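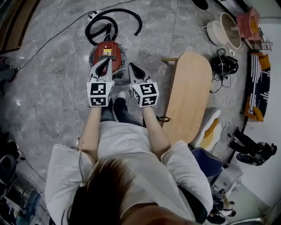
Hand-held grippers move to household chores

The demonstration group at Halik finished its first block of household chores with hand-held grippers just before the break, and the second block starts this month. Members who have followed the project since June will remember that the early work was all done by remote control, with an operator at a desk steering a pair of arms in the next room. That work goes on, but most of the new material is now being collected by people who carry the grippers themselves and do the job on the spot.

The reason for the change was speed. With remote control, a practiced operator needed 6 minutes to pick up a vacuum cleaner by its handle, set it upright and bring the plug to the outlet. A person with a gripper in each hand does the same job much faster, and can do it in a hallway, a storeroom or a rented apartment without anything being bolted down first. The block came to 700 demonstrations. After review, 425 were kept for training.

That is a lower share than we wanted. Most of the rejected ones fell into two groups. In the first, the markers on one of the grippers were turned away from the camera for too long, and the software lost track of where that hand was. This happened mainly when people reached behind the vacuum or twisted a wrist to get under the hose. In the second group, the person used a foot or a knee to steady something. It is a natural thing to do and very hard to stop doing. The robot at Florirura that will use the recordings has two arms on a wheeled base and no feet, so a demonstration that depends on a foot is no use to it.

We have changed the instructions as a result. Anyone recording in the second block should do the following.

Before starting, stand still with both grippers in view and open and close each one fully. Do this again at the end.

Keep your feet where they are while the jaws are touching something. If you need to step, let go first, step, and take hold again.

Use the jaws only. Don't push with your forearm or the body of the gripper.

If you drop something, pick it up and carry on. A recovery from a drop is worth keeping, and too many people stopped the recording at that point in the first block.

Don't tidy the floor beforehand. The recordings made in bare rooms were the least useful ones when the Florirura arms were tried in a real storeroom. Cables, chairs and bags should stay where they are unless one is a tripping hazard for you.

Hoses and cords remain the hard part. A rigid object stays the same shape when it is picked up, and the trained arms now handle lamps and small stools fairly well. A corrugated hose springs back when it is let go and often takes the end of the cord with it. In the December trial the arms got the vacuum off the floor on most attempts, but they coiled the hose properly only when it started out nearly flat. We plan to record more cases where the hose is standing up or looped over something, and fewer where it has been laid out neatly.

There has also been some discussion of whether remote control should be dropped altogether. The group decided to keep it. Somebody working at a distance sees only what the robot's own cameras see, and moves only as far as the robot's own joints can go, so anything done that way is known to be possible for the machine. Some of what people do with the grippers in hand is out of the arms' reach, and we find that out only when we play it back. For now, each new chore will be done 4 times by remote control first, as a check, and then handed over to the people with the grippers.

The group at Norðdahl has offered to lend a second pair of grippers with softer pads. They grip fabric better but wear quickly on rough plastic, so we will use them for cushions, bags and rugs and leave the vacuum work to the present pair. Recordings made with the two types should be stored separately, with the pad type written in the notes field.

The second block opens at the Tundby site after the holiday. Sessions are one hour, with a rest halfway, as the grippers get heavy on the wrists sooner than most people expect. Wear closed shoes and push long sleeves up so they don't cover the markers. People who recorded in the first block don't need to repeat the introduction, but they should read the instructions again, as the rule about stepping is new. Sign-up is on the usual sheet by the equipment room.

Posted January 2, 2026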